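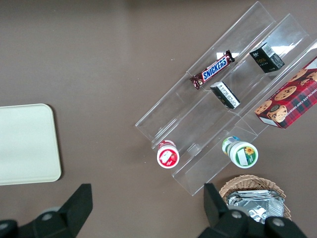 Shelf restock set, Sunday, second block. Goal is 200 accepted demos on the tiered stand before Mareike Ostermann starts the next fine-tune on the Meklow node. Stand stays angled to the table for this block, tray on the left, Snickers bar on the top tier, foil packs in the basket. Wrist exposure is locked at the Porncombe values. The glare on the upper acrylic panels is still there and I am leaving it in, as the policy will have to cope with it at Vedcombe anyway.

Total at 14:30: 98 accepted, 3 rejected. Two rejects were operator pauses over the limit, one was a dropped timestamp on the gripper channel. Episode length is running some 70 percent of last block, mostly shorter approach moves.

Changed the language label from "put on shelf" to "place on tier" with the tier given. Old episodes need relabeling; script is in the Schwerdtfeger folder, not run yet.

Open points:
- Rotate the stand between episodes or only between blocks? Mareike prefers blocks.
- Cylinders on their side vs. upright: log as separate start states.
- Wrist and overhead clocks drift apart over a long session. Resync at every break until fixed.

Next block starts with the tray as the target.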